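Nemthorpe repair mornings pass the hundred mark

2019-12-29

What a year it has been for the repair mornings at Nemthorpe library! The final session before the holidays took the total to 116 items mended and sent home again, and the tea urn was still going when the last of the visitors picked up their coats.

The mornings began in April with two tables, a borrowed sewing machine and a fairly hopeful poster in the bakery window. The idea was simple enough. Bring in something broken, sit down with someone who knows a bit about it, and have a go at fixing it together. Toasters came, and lamps, and a great many zips. So did a music box that hadn't played a note in years, and the whole room stopped to listen when it finally got through its tune (twice, by popular demand).

Clothes and bedding have made up the biggest share. The mending table is nearly always the first to fill, and it has turned into a lovely place to sit even if you haven't brought anything. Several people who came in with a torn pocket in the spring are now darning other people's jumpers, and doing it beautifully. There's a real fashion for bright patches at the moment, so if you see someone on Clekau Street with a mustard yellow elbow, you'll know where they've been.

Not everything can be saved, of course. Kettles are tricky, and anything glued shut at the factory tends to stay that way. But even a failed repair usually ends with the thing in pieces on a cloth and its owner peering happily into the middle of it, asking what that bit does. Children are especially good at this part.

Word has travelled, too. Iltora held its first morning in the church hall this autumn, using Nemthorpe's sign-in sheets and a box of spare plugs and fuses sent over to start them off. They had a queue at the door before opening! The two groups now swap tools when one or the other runs short, and there is talk of a joint day out in the market square once the weather warms up. 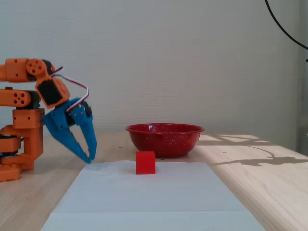
The new year programme starts with three themed mornings, on bicycles, on lamps and small electricals, and on knitwear. Bicycles will be outside under the awning if it's dry and squeezed into the porch if it isn't. Please bring lamps with their shades off and their bulbs wrapped separately, and if you have odd balls of wool lying in a drawer, the knitwear table would love them, any colour at all.

Sessions are still free, with a tin by the door for anyone who'd like to put something towards thread and solder. There's no need to book. Just turn up with your broken thing under your arm, and come early if it's a zip.

Contact the news desk | © 2019 Nemthorpe community news | Back to top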